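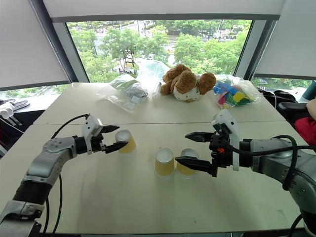
Left arm holding a cup, two more on the table.

The planner at Olleo is called Zallau, and its lead developer speaks of it the way people speak of a teenager. "It has opinions about cups," she says. "Mostly wrong ones."

Since September her team has rewritten the grasp code 2 times. The log now lists 1337 failed plans — "a number I did not choose" — and around 400 good ones.
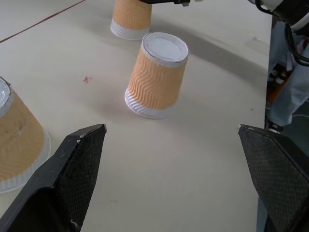

Three upside-down cups, as seen from the wrist.

Upside down, she says, is its own problem. "The model expects the wide end on top. So we retrain, and then it forgets the other way up."

And the next release? "Ask the planner. It stopped taking my calls."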